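Come Fix Things With Us: Part-Time Bench Helper Wanted, Pestbridge

Posted 28 May 2025

Hi! I run Savier, a little repair and resale shop in Pestbridge, and I'm looking for somebody to come work with me three days a week starting in September. We do lamps, radios, sewing machines, toasters, bikes when they're small enough to get up the steps, and a fair number of old desktop computers. 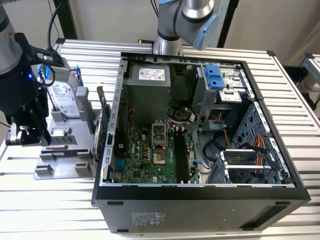
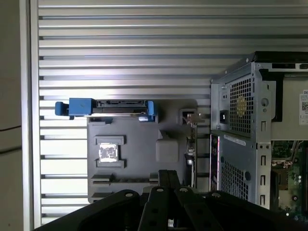

Desktop computers with their covers off.

I opened the shop nine years ago with a card table and a box of screwdrivers I'd mostly inherited from my aunt. Back then I figured it would be me, a radio, and maybe a couple of customers a day. These days the shelf behind the counter is full by mid-morning and I've started leaving things on the stairs, which my insurance person does not love. So I need help, and I'd much sooner find the right person slowly than the wrong person by next week.

So what's the job? A lot of it is talking. Someone comes in with a mixer that belonged to their mother and they want to tell you about the cakes before they tell you about the noise. I need you to be okay with that (I'd like you to enjoy it, even). You'd write up the ticket, ask a few good questions, give them a rough idea of when they'll hear from us and tie the tag on so it doesn't fall off. We've had tags fall off. It was a bad couple of weeks.

Then there's the bench. You'd start with cleaning and basic testing: cords, plugs, switches, belts, fuses. After that it depends on what you like. I'm decent with sewing machines and pretty good with anything that has a motor in it. I am slow with computers and I'll admit I put those off, so if that's your thing you may end up with all of them. Please let that be your thing!

The rest is shop stuff. Sweeping, ordering parts, answering the phone, taking pictures for the online listings, carrying the cardboard out back. I do all of that too and I'd never hand you the broom just to get out of it, but some afternoons you'll do more sweeping than soldering.

Who I'm hoping to hear from

You don't need a certificate. You don't need to have worked in a repair shop before either. I would like you to have fixed something, though, and I don't much care what. A zipper counts. A leaky faucet counts. Tell me about it when you write, including the part where it went wrong the first time.

You should be able to read small print on parts (glasses are fine, I have three pairs and can never find any of them), and you should be able to lift a sewing machine in its case, and those old cast iron ones are no joke. You should also be comfortable telling a customer that a thing isn't worth fixing. We say that a lot, and people take it better than you'd think if you say it early and kindly.

If you speak Tagalog that would be a real plus, as plenty of our regulars come over from Malabanan Street and some of the older folks would rather explain a rattling fan in the language they think in. Spanish would be great too. Neither one is required.

I don't mind how old you are as long as you're over 18. Retired people, please do apply. Same goes for students at night school, parents who want to be home by the time the bus comes, and folks coming back to work after a long stretch away. I came to this after a job I couldn't stand, so I'm not going to grill you on the gaps.

Hours and money

Three days a week, 9:30 to 4, with half an hour for lunch. The days are up for discussion and I'm easy about swapping if you give me a little warning. Pay is $21 an hour to start, and we'd sit down and look at it again after your first three months. You get paid sick time and paid holidays, and the shop closes for the last week of December, when you'd be paid too. There's no commission. I tried that once with myself (long story) and it made me grumpy.

Parking is free behind the building. The number 69 bus stops across the street, and it's pretty reliable except when it snows. There are four steps up to the front door and no ramp, but the back door is level with the parking lot and wide enough for a wheelchair or a big cart. If you'd need the bench set up differently, just say so and we'll move things. The bench is mine, I built it, and I can unbuild it.

What it's like in here

It's warm in summer. We have fans, many fans, all repaired by us and all for sale, so now and then your favorite one leaves with a customer. The radio stays on low and whoever gets in first picks the station. Coffee is on me. Lunch is on you, but the Gondik bakery is two doors down and they mark down the rolls after noon – the seeded ones go fast.

It can get busy right before the holidays, when everyone remembers the string lights in the attic. January is dead. I use January to take apart the things I've been scared of all year, and you'd be very welcome to join in on the clock.

How to apply

Please don't send a fancy resume. If you have a plain one, sure, attach it, but what I want is a page or so in your own words. Tell me what you've fixed, what you'd like to learn, which days you could work, and whether there's anything you flat out don't want to do. For me it's hair dryers.

You can email it through the contact form on our website, or drop it through the mail slot, or hand it to me across the counter. Handwritten is fine if I can read it. I'll write back to everybody, though give me a week or so.

If it sounds like a fit I'll ask you in for a paid trial afternoon. We'd have a coffee, I'd show you around, and then we'd each take something off the shelf and see how we get along working side by side. No tests, no trick questions. You can ask me anything you like as well, and you should, because you'd be stuck in a small room with me.

I'm taking letters until the end of June, and I'd like to have someone picked by the middle of July so we both have time to plan. If you know a person who'd be good at this and too shy to apply, print this out and leave it on their kitchen table, would you?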